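# Talk notes: where small things go on a shared table

Slot is 17 minutes. Skip section 3 if Randi Kristiansen's panel overruns.

## 1. Opening

- Say name, say Altthorpe, move on. They have the program.
- Subject is mixed tabletops: food, packaged goods and personal items on one surface.
- The Altthorpe list has 2338 entries. Each is one item, one place, one note on how it was resting.
- Define "resting" once: the face or edge that carries the weight. Do not go into friction.

## 2. Produce next to packaging

- Start with the onion. Round body, pointed top, no flat face. It settles where the surface lets it.
- Compare the candy box. Flat faces, so it stands, and the lettering tells you which way up it is.
- Point at the Mentos name. Upside down. We log orientation from the print, and then log the contents as "unknown" unless the box is open.
- Mottled surfaces: small dark items are easy to miss in a quick check. Ask the room to find the two black ones.
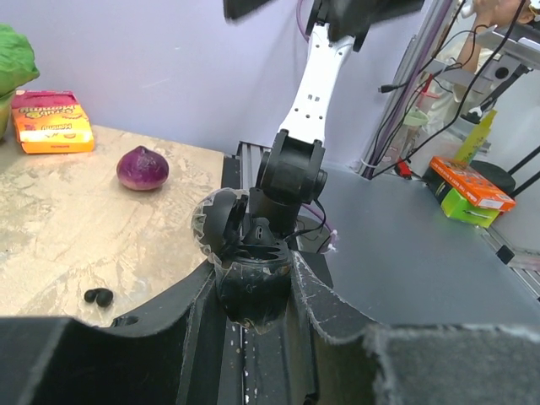
*Slide 4. Red onion on the tabletop, Mentos box farther back.*

- Pause for questions on orientation. Etornam Nartey will probably raise the Ikeck labels. Answer: same rule, print first, shape second.

## 3. Bowls as storage (optional)

- A bowl groups items but does not separate them. Weight goes to the bottom, long items go across the top.
- Napa cabbage is the standard case. Longer than most bowls are wide, so it lies on the rim and covers what is under it.
- Soft fruit below a cabbage gets its own line in the list. Record it as "round red fruit" until someone has checked.
- Merkolari sheet has one row per bowl. Ours has one row per item. Say why only if asked – it takes four minutes.

## 4. Personal items with a lid

- Earbud cases are the worst entry type we have. Case, lid and earbuds are separate parts, and each has a state.
- Log the lid first: open or closed. Then each earbud: seated, partly out, absent, not visible.
- Do not write "empty" for a side you cannot see into.
- Gloss white on gloss white. The gold-colored rim is the useful edge when judging where the case ends and the lid begins.
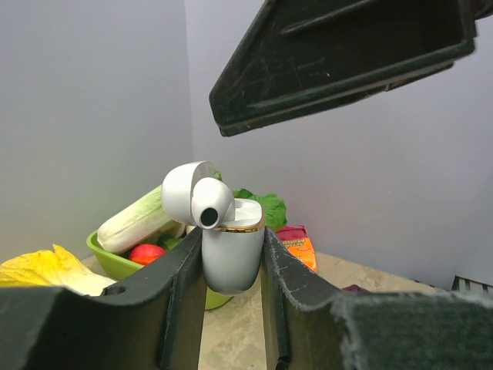 *Slide 9. White charging case, lid open, one earbud showing. Green bowl with napa cabbage behind.*

- Leave this one up during the Xiong comparison. Read out both scoring rules, case as one item and case as parts. Scores are out of 100 under each.

## 5. Close

- Revised entry form goes out in February.
- Handouts are on the side table. Spare copies with Randi.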